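Notes on the Juvov data-sharing terms

I finished reading the revised consortium agreement for Juvov in June. It runs to 318 clauses, up from 200 in the first draft, and most of the growth is in the section on who owns results.

The old text gave every partner access to background IP "on fair terms" and left the word fair undefined. Gallegos, the smallest company in the group, asked for a fixed royalty cap. Roson wanted case-by-case talks. The new clause sets a default rate and lets either side ask for review within 3 months. I think that is workable, though the review panel has no deadline of its own.

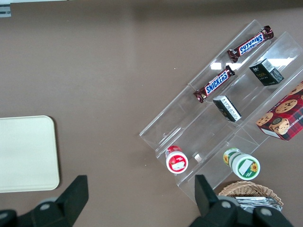 Clear tiered stand and cream tray on a brown tabletop.

Assay data is handled separately. Raw plate readings go to the shared store at Stostel – curated sets stay with the partner that made them for up to 4 years. For a university lab that is a long time. A doctoral student who joins in the first year could leave before the curated set for her own target is open to her.

The publication rule is better than it was. Partners get one chance to object to a manuscript, and silence counts as consent. The earlier draft allowed repeat objections, which in practice meant a veto.

I have not worked through the annex on sample transfer yet. It refers to a template that was missing from my copy – I have asked for it and will post the relevant parts when it arrives.

Contact | Copyright, all rights reserved | Back to top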